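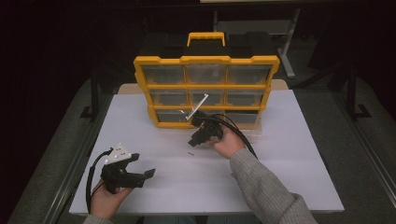

Keeping a pair of hand-held grippers in service
Speaker notes, workshop session, Wednesday, 14:00
Speaker: Hadiza Fashola, Eteck

Slide 1. Opening
Introduce self. Two years on the Yilma bench, mostly maintenance. Américo Bragança designed the jaws and will take questions on geometry at the end.
Say what the talk covers: one station, two grippers, small screws sorted into a drawer organiser. Set-up, daily checks, pad changes. Nothing on training or software. Anyone who came for that wants the Hurnisora session next door.

Slide 2. The station
White board laid over the bench top. It gives a plain background and wipes clean. Fix it before anything else, as every other position is taken from its front edge.
Organiser goes on the far half of the board, drawers facing the operator. Carrying handle stays up. If it is folded flat the operator's wrist catches it when reaching over.
Cables run outwards, left cable to the left, right cable to the right, never crossed in the middle. Leave enough slack for a full reach to the top row. A taut cable pulls the tool round in the hand and the operator corrects for it without noticing. We lost most of a January to that.

Slide 3. Jaws and bushings
Jaws are bolted to the mounting arms. The arm carries a brass bushing at the pivot. Wear shows up in the bushing first, as side play at the tip.
Check: close the jaws on a flat gauge, hold the body still, push the tip sideways with one finger. If it moves visibly, change the bushing. Do not shim it.
Tighten both jaw fixings before judging play. Two of the bushings we threw away last year were fine and the jaw was loose.
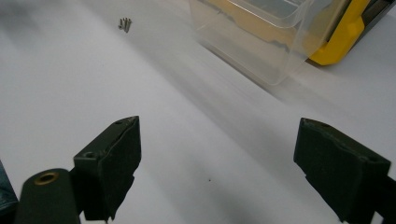

Left-hand side: brass ring in the gripper arm. Jaws open, screws on the board beyond.

Pause here for questions on the pivot. Someone usually asks about grease. Answer: one drop of light oil, wiped off. Grease picks up dust and ends up on the pads.

Slide 4. Daily checks
Done at the start of each shift with the tools unplugged. Read the list out, it is short.
Wipe the board, including under the organiser.
Open and close each tool by hand through full travel. Feel for a catch.
Look down the gap with the jaws nearly shut. The faces should meet along their whole length. If they meet at the tip only, check the fixings before touching the jaw.
Inspect both pads, edges first.
Pull lightly on each cable at the tool end.
Sign the sheet. The Brultton sheet has a box for "no action". Use it. A blank row tells the next person nothing.

Slide 5. Pads
The pad is a thin sheet bonded to the inner face of the jaw. It gives the grip. Bare plastic will not hold a small screw at an angle.
Pads fail at the lower corners. The sheet runs slightly past the block, the overhang rubs on the board, and the edge starts to fray. Grey scuffing on the face is normal and not a reason to change. 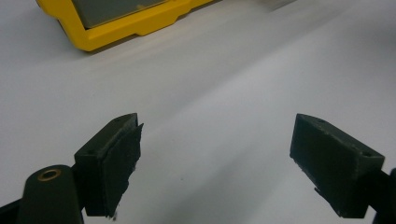
The rule we use is that a scuffed pad stays and a torn pad goes. A loose thread of pad can lift a screw out of line as the jaws close, and the fault looks like poor alignment. Do not trim the torn bit and carry on. We tried that, and the tear moved up the face within days.
Changing a pad: take the jaw off the arm, peel from the top, clean off all the old adhesive, bond the new pad and clamp it flat for 40 minutes. Change both pads on a tool together. Unequal thickness shifts the closing line to one side.

Slide 6. Figures from the log
Total logged cycles on the right-hand tool to last service: 3,194.
Pads changed across both tools in that period: 14.
Stoppages: 26, and more than half were cable or fixing faults cleared at the bench.
Point out that the left-hand tool has no cycle count. The counter was fitted late. Do not let anyone compare the two.

Slide 7. Still open
Bushing life. Not enough data to set an interval, so we change on play alone.
Different pad sheet. Américo has samples of a thicker one. It needs the jaw face cut back to match.
Board fixing. Tape at the corners works but leaves residue. Ask the room what they use.

Hand over to Américo for questions. Spare jaws are in the case by the door, please return them to it.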